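Paper, Two Hands: Gallery from the Sedis Study

Text and selection by Kwesi Zakaria. Last changed in March.

On this page we collect some pictures from our work on two-handed handling of paper. The method is called Sedis. It was started by Ntombi Khumalo and Dirk Stüber, and I joined when the first version of the controller was already running. Many people asked us for pictures after the talk, so I have put four of them on one page, with a little text near each one. The full report has the equations and the tables. On this page I try to use normal words.

The short version of the problem is this. A rigid object, for example a cup, has a pose, and if you know the pose you know almost everything you need for a grasp. A piece of paper has no single pose. It can be flat, crumpled, folded, standing up or hanging down, and each touch changes the shape again. If one hand pulls, the other hand feels it. For this reason we do not plan the two hands separately. Sedis plans one motion for the pair, and it makes a new plan each time the shape estimate changes by more than a fixed limit.

The approach

Before any contact, the two hands must agree on who takes the paper first. We call this the role choice. In our older method the roles were fixed by a rule written by hand: the nearest hand goes first.

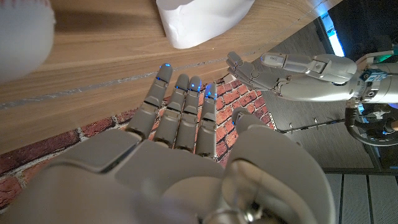 This rule is simple and it is often good enough, but it fails when the near hand would cover the part of the paper which the far hand needs afterwards. The new method gives a score to both possible orders and takes the better one. The score is learned from demonstrations. We have 2,770 of them in the training set, all made by teleoperation. Lucie Lemieux recorded the largest part, and she also wrote the guide for the operators, which is now longer than our paper.

One practical remark for people who want to repeat this: keep the failed demonstrations. In the first months we deleted them, and the score function then had no idea what a bad order looks like. After we kept them with a label, the learning became much more stable. We did not change the network at all for this result.

Pinching together

The most difficult phase for us is when both grippers work on the same small area. The distance between the fingers is short, the collision checker becomes nervous, and the shape estimate is poor because the hands hide the paper from the head camera.

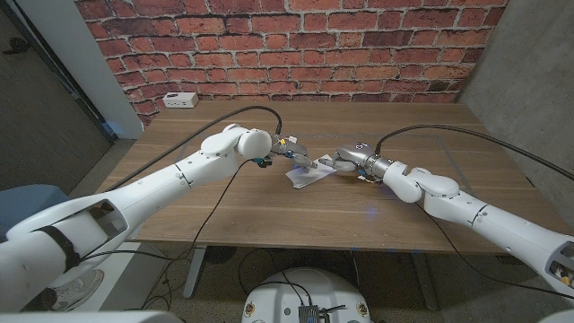
We tried three solutions for this. The first was to slow down both arms, and this was safe but so slow that one trial needed a lot of patience. The second was to let one arm wait, and it gave us the old problem back. The third one is what we use now. Both arms keep moving, but the planner shares a small budget of speed between them. If one arm needs to be quick, the other one must be slow at that moment. The idea comes from a discussion between Dirk and Thabiso Khumalo, and in the code it is still called "the purse".

The wrist cameras help a lot in this phase. When the head camera loses the edge of the paper, we use the wrist views to continue the estimate for a short time. It is less exact than the head view, but good enough to finish the pinch.

Lifting and holding a strip

For strips, we want to raise one end and keep the rest under control. A strip likes to twist. A small twist is no problem, and we stopped trying to remove it completely, because the corrections made more trouble than the twist itself. In the controller we now only limit how fast the twist may grow.
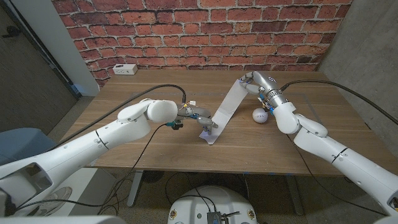 Lucie Lemieux would like me to add that the limit on twist was chosen by hand, with one type of paper, and that she does not trust it for anything thicker. She also says that the word "control" is too strong for what we do with the lower end, and that "follow" would be more correct.

I agree with her on both points. In the next version the limit should be estimated during the first seconds of the lift. Ntombi has a draft of this, but it is not tested on the hardware yet.

From the wrist

The last picture belongs to the part on mixed objects, where paper and something rigid share the same space. The planner has to respect both, and it treats the rigid thing as an obstacle until the task says otherwise.

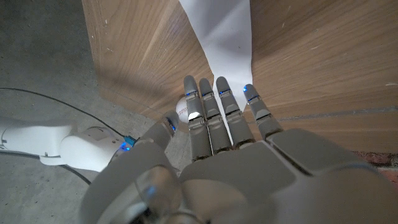
Wrist camera view: the gray hand with its blue finger lights, a baseball behind the index finger, and the paper strip against the wood.

Results in short

The evaluation had 1,617 trials. We compared the fixed rule and the learned role choice on the same list of tasks. The learned choice was better on strips and on crumpled pieces. On flat sheets we found no clear difference, and we say this also in the report. In 104 trials the run was stopped by the operator, and we count all of these as failures, also when the paper was already in the hand.

The longest test series used 20 starting positions, repeated with both methods. The raw logs of this series are the cleanest ones we have, so if you want to check our numbers, please start there.

What is still open

Thin paper near a table edge is not solved. Two strips which lie one on the other are not solved either: the shape estimate joins them into one. We also do not know yet how much the result depends on the light in the room.

Thanks to Thabiso for reading the text. If you use a picture from this page in your slides, please write "Sedis study" next to it.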